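Rajitha Rathnayake wants us to stop throwing out office computers. Her refurbishing outfit, Revska, takes in old desktop towers, strips them for usable parts and sells what still runs. I went in expecting a sales pitch, and for the first ten minutes I got one.

"People see a black box from an old office and think it's junk," she said. "Most of the time it needs memory and a cleaning."

Most of the time? She put it at over 2000 machines since July, but couldn't tell me how many were still working a month after they left.
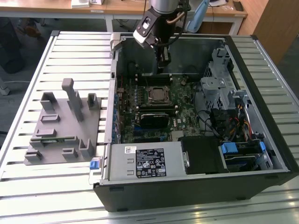 I asked about the Dells, which she likes. "The latches are blue, so you know where to put your fingers," she said. "Cheap towers, you bleed." Fair enough – I have the scar. But a drive cage that comes out easily doesn't make an old processor worth buying, and I told her so.

"Depends what you do with it," she said. "Email? Spreadsheets? You won't notice."

I might. The warranty is 19 days, a number she defended without much enthusiasm. "Power supplies are the gamble," she admitted. "We test them. Some still die."

I didn't buy one.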